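Noso opens room-planning service for customers who cannot settle on a scheme

Fixed-fee service covers measured plan, furniture layout and paint schedule for one room

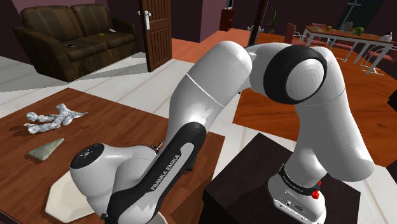
Noso, the home furnishing company, will open bookings in April for Noso Keren, a room-planning service aimed at households that have put off a decorating decision. The service covers one room per booking. Customers supply wall lengths, ceiling height, window positions and up to 12 pictures of existing furniture, and receive a scaled plan, two layout options and a written schedule of paint, flooring and textiles. Each layout is also issued as a set of computer-rendered views. The planning notes supplied with them cover how finishes sit together, including pairings such as a brown wooden table with white and black pieces and a single bright red accent, where the contrast between warm timber and plain surfaces has to be judged under the room's own light.

The fee is £406 for a room of up to 20 square metres and £800 for larger or open-plan rooms. Both fees include one round of revisions. A further round may be bought separately. The fee is not conditional on the purchase of any Noso product, and schedules will list dimensions and finishes for every item so that customers can source equivalents elsewhere.

Layouts are prepared to a fixed set of clearances. Main walkways are kept at 900 mm or wider, and a minimum of 750 mm is left behind dining chairs. Sofas are placed at least 400 mm from a coffee table. Where a room cannot meet these figures, the plan states the shortfall and proposes a smaller item.

Paint and fabric choices are drawn from the Akuda range, which now contains 1295 colours and cloths. To keep the choice manageable, each customer is sent no more than six paint samples and four fabric swatches. Samples are A5 in size and painted in two coats. Customers are asked to view them on at least two walls, in the morning and again after dark, before confirming the schedule.

Noso developed the service following a trial at its Nijs showroom, in which around 2000 visitors completed a short form on unfinished rooms. The item most often postponed was the sofa, followed by curtains and wall colour. Respondents most often gave uncertainty over size as the cause of delay, ahead of price.

Plans will normally be issued within 15 working days of receipt of complete measurements. Incomplete forms will be returned with a note of the missing dimensions. Home measuring visits are available within 30 miles of the Nijs showroom for an additional charge.

Printed sample plans can be viewed at the showroom every Saturday from 10 am. The service does not cover bathrooms, fitted kitchens or structural alterations.

Contact: Noso Press Office | © Noso. All rights reserved. | Back to top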